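How to Read a Preliminary Purchase Contract Before You Put Money Down on a Home Abroad

So you've found the place. Maybe it's an apartment with a bit of a sea view, maybe it's a stone house that needs more love than you care to admit to your family, and the agent has just emailed you a contract and would like it back by tomorrow evening. Take a breath, make some coffee and read it through slowly with me. I've bought twice outside my own country and I still do this at the kitchen table with a pencil.

Step 1. Find out what kind of contract it is

A reservation form and a preliminary purchase contract can look very much alike, and agents sometimes use the same word for both. A reservation form usually takes the home off the market for a short while in return for a small sum. A preliminary contract generally commits both sides to the sale, with a real penalty for walking away. Look for the paragraph that says what happens if you change your mind. If you can't find one, write to the agent and ask which of the two you are being asked to sign, and keep the answer.

Step 2. Check who is selling

The seller's name on the contract should match the name in the land registry, letter for letter. Ask your lawyer for a fresh extract (the one in the agent's folder may be years old!). When I bought in Islow, the contract named one brother and the registry named two, and it took most of April to get the second signature. If a company is selling, ask who is allowed to sign for it and have that in writing too.

Step 3. Match the description to the home

Read the part that describes the property and compare it with what you walked through. Parking spaces, storage rooms and roof terraces are the usual trouble spots. My friend Elfriede Auer was shown a lovely terrace at a development called Kvaran and only found out from the contract that it belonged to the whole building — she bought anyway, at a better price, and she's very happy there.

Write down the floor area given in the contract and the one in the registry. If they differ, ask why before you talk about anything else.

Step 4. Go through the furniture list

If the home is sold furnished, there should be an inventory attached and signed by both sides. Go room by room, and don't be shy about the small stuff. "Kitchen fully equipped" can mean almost anything, so ask for the appliances by make and the rest by kind.
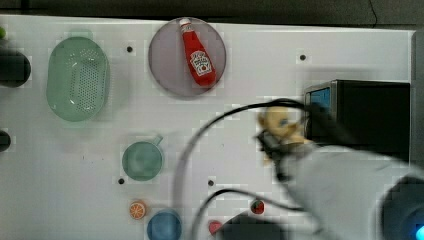

Anything you've been promised out loud belongs on that list as well, whether it's the awning, the garden table or the spare set of keys. Date the list, put your initials on every page and ask the seller to do the same.

Step 5. Follow the money

Check the amount of the deposit, the account it goes to and what would let you have it back. An account held by a notary or lawyer is what I look for. If you need a mortgage, ask for a clause that returns your deposit should the bank say no, and make sure the deadline gives the bank enough time. Mine took 16 working days to answer, and I had been told to expect far fewer.

Call the lawyer's office on a number you looked up yourself and have them read the account details back to you before you send a cent.

Step 6. Get your own lawyer to read it

Yours, mind you, and not the one who shares a hallway with the agent. Send the contract along with your penciled questions, and ask for a written reply in a language you read comfortably. Then sign, keep a copy with both signatures on it, and put the completion date on your calendar.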